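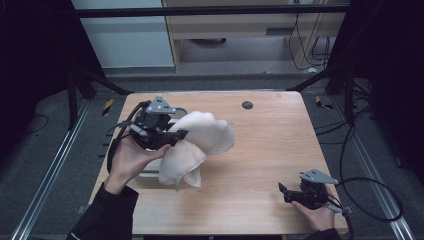

Hand towel

A hand towel is a piece of absorbent cloth, larger than a washcloth and smaller than a bath towel, kept near a sink for drying the hands. It is among the most frequently handled textiles in the home and among the least frequently discussed. In most households it is also used for drying faces, glasses, counters, dogs and the floor, sometimes in that order.

Name and scope

The word towel covers a family of cloths whose members are told apart mostly by size and by who gets annoyed when the wrong one is used. The hand towel sits in the middle. The guest towel, a close relative, is often a hand towel with a decorative border, hung where visitors can see it and will hesitate to touch it. The kitchen towel is usually thinner and flatter in weave, though the border between kitchen and bathroom towels has never been well defended.

Construction

Most hand towels are made of terry, a fabric woven with an extra set of lengthwise yarns left slack so that they stand up in loops. The loops increase the surface of the cloth and allow it to take up more water than a flat weave of the same size. Cotton is the usual fiber. Longer loops give a softer, fluffier towel that is slower to dry; shorter loops give one that dries quickly and feels like advice.

The two long edges are normally finished as selvages and the short ends are hemmed. Many towels have a flat woven band near each end, called a dobby border. The band often shrinks more than the rest of the towel, pulling the ends into a gathered shape that no amount of smoothing will correct. Manufacturers continue to include it.

Color

White is the traditional color in hotels, barbershops and hospitals, as it can be bleached and any towel will match any other. At home it has the drawback of recording everything. Dark towels hide stains but shed lint during their first washes, generally onto something white.

Folding

A hand towel leaves the dryer as a soft heap with at least one corner hanging out of it, and has to be persuaded back into a rectangle. The difficulty lies in finding the corners. The cloth has no stiffness of its own, both faces may look alike, and a flap that seems to be a corner is frequently just the middle of a side. The common remedy is to lift the towel by whatever edge presents itself, let the rest drop, and work along the hem with the other hand until a true corner turns up.

Several folds are in general use:

The half fold. The towel is folded end to end, then end to end again. It is quick and stacks badly.

The thirds fold. The long sides are brought in over the middle, one on top of the other, and the resulting strip is folded in half. This hides the selvages and gives a tidy front edge. It is the fold most often meant when someone says the towels have been folded wrong.

The roll. The towel is folded once lengthwise and rolled from one end. Rolls suit baskets and open shelves, and come undone when one is taken from the bottom.

In his household guide The Patient Linen Closet, Ruben Dekker gives 87 pages to towels and 6 to sheets, a proportion he defends in the preface and again in the index. His preferred method, the Varard fold, is a thirds fold with a final tuck that holds the bundle closed. Readers have objected that a towel so folded must be entirely undone before it can be hung up. Dekker's reply, in the second edition, was that this is also true of a tent.

Storage and hanging

Folded hand towels are usually kept in a stack with the folded edge facing out. New arrivals go on top, so the towels at the bottom may go unused for years – a problem solved in theory by rotation and in practice by moving house.

In use, the towel hangs from a bar, a ring or a hook. A bar spreads the cloth and dries it fastest. A ring bunches it but takes up less wall. A hook is the slowest of the three, and the most popular with children, for whom the alternative is the floor.

Care

Hand towels need frequent washing, and how frequent is a matter of household politics. Warm water and a moderate amount of detergent are generally enough. Fabric softener leaves a coating on the loops and reduces absorbency, giving a towel that feels wonderful and moves water from one place to another. Shaking the cloth before drying helps lift the pile. In a humid August, a towel left bunched on its ring can turn sour well before laundry day.

Retirement

A worn hand towel is rarely thrown away. It becomes a rag, first for the bathroom, then for the car, and finally for the paint shelf, where it dries into a fixed shape and is at last easy to fold.

See also: Bath towel; Dish towel; Linen closet; Washcloth

Page last edited 6/25/20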